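Filed under: Bench Notes / End Effectors

November, 4:40 pm

Second arvo on the gripper comparison, and I've finally got both sets of fingers through the same job. Recap for anyone picking this up cold: the task is to reach up under the module, get the fingertips onto the blue tab and stop there without shoving the whole thing sideways. Candidates are the Zandeo two-finger with the rounded plates and the Titetti parallel jaw. Same arm, same wrist camera, and the Jakab controller for both so I can't blame the software (I tried).

Started with the Titetti. Lovely smooth travel, but the jaws are chunky and I kept losing sight of the tab in the last bit of the approach. I ended up nudging it in by the joint readouts, and that's a rotten way to work. Logged 1,176 frames before I gave up and swapped over.

The Zandeo took 2 goes to seat on the flange (my fault, I had the cable on the wrong side of the bracket) and then it was a whole different mood. The narrow tips get right up in there and I can still see what they're touching!

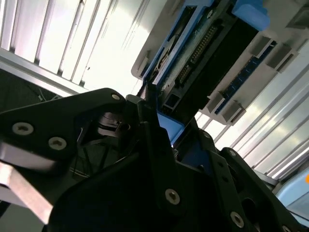
Zandeo fingertips up against the blue tab, wrist cam view.

Exposure is still a pain. Pointing up like this, the white ribbed stuff behind blows out and the auto setting hunts all over the place. Locked it by hand and got 3,204 frames, much more even in brightness than the Titetti lot. The pins on the green board read nicely, so I reckon we could use the header as an alignment feature. Will ask the Grurnley people whether their matcher copes with something that repetitive, because two rows of near-identical pins sounds like trouble to me.

Settings I liked: speed override down low, force limit at 112 on the Jakab scale (whatever unit that is, the manual doesn't say). Any higher and I got nervous about the plastic.

Still to do: rerun the Titetti with the exposure locked, or it's not a fair fight. Check the finger plate screws for torque before the next long run. Dig out the thinner Titetti jaws if they're still in the grey drawer.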